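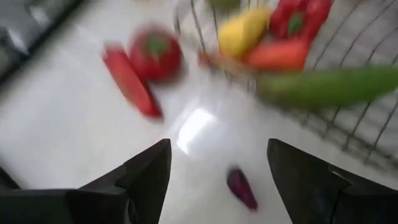
Should we buy one arm outright this year or lease two?

Buy one arm, and put what you don't spend on the second into spare fingers, a decent table and somebody's hours. A lease on two only pays off if both are busy most of the week, and in a first year they hardly ever are.

Posted by gridbench, Tuesday, July 31, 2018

OK, I put the short version up top so people can argue with it right away. Longer version: I have to hand in an equipment plan for our pick-and-place setup and I've got two quotes on my desk. Trimmont will sell us one arm with the gripper and wrist camera included. Grulham will lease us two arms, but the cameras are extra and so is the training day (which they only mentioned when I called them!). The work is sorting produce-shaped things out of wire baskets and off a tabletop. Red pepper, eggplant, tomato, that kind of stuff. Nothing heavy. I'm leaning toward buying, but my boss likes the monthly number on the lease.

pepperjack_lou wrote:

Your boss likes the monthly number because it's small and it's printed in bold. Multiply it out over the whole term and add the cameras. We did that with a Grulham lease and the total went right past the purchase price before the term was up. And then you hand the arms back!

kestrel44 wrote:

I'm going to disagree with lou a little. We leased two and I'd do it again. When one was out for a bad wrist cable we kept working on the other one, and the loaner showed up in 5 days. With one arm you own, you're sitting on your hands until the part comes. What's downtime worth to you, gridbench? That belongs in the plan and people always leave it out.

gridbench wrote:

Good question, and I don't have a number. We're not on a line, so if it's down for a week I get grumpy and that's the whole cost. If we get a real customer out of this, it changes.

mossytoolbox wrote:

Then buy one. But please budget for fingers. I can't say this loud enough. The pads wear, people drive them into the table, and wire baskets are the worst thing you can pick from because a fingertip slides in between the wires and then the arm tries to leave. We went through 8 pairs before we got the approach heights right. Trimmont sells them in pairs only, by the way, so if you chew up the left one you're buying the right one too.

pepperjack_lou wrote:

8 pairs?? What were you doing to them?

mossytoolbox wrote:

Learning, mostly. Also we had a summer student who liked the speed slider.

raju_fan_club wrote:

Has anybody priced the Raju gripper as an add-on? I know it's ugly, but you can swap a single finger with one screw and the pads are cheap. I'd buy the bare arm and put a Raju on it. You'd need the adapter plate, and the cable is a little short if you route it through the wrist, so order the long one.

kestrel44 wrote:

I had one. Fine on round stuff like tomatoes. Not great on anything long and skinny, it kept spinning carrots on me. Maybe they've fixed it.

Indira Kandasamy wrote:

I do the buying where I work, so I look at this from the boring side. Ask both vendors the same things in writing: who pays shipping on a return, whether the software updates are included after the first year, and what the camera costs on its own. Also ask when their price list changes. Ours went up in February and we'd have saved a good bit by signing before the holidays. And put the table in the budget! A shiny white top looks nice, but you get glare from every ceiling light, and then you're buying lamps, or a mat, or both. We ended up with a matte mat from Kondadon and I wish I'd ordered it with the arm.

gridbench wrote:

Oh man, the glare. I hadn't put anything down for that. Adding a mat line and a lighting line now.

kestrel44 wrote:

I still say get a price on a second arm, even if you don't buy it. If Trimmont will hold that price for you in writing, I'll stop bugging you about the lease.

gridbench wrote:

Fair enough. I'll call Trimmont tomorrow and ask about holding the price, and whether they'll drop their gripper from the quote if I go with the Raju. Lou, could you message me your lease spreadsheet if you still have it?

pepperjack_lou wrote:

Sent. Ignore the second tab, that's my truck.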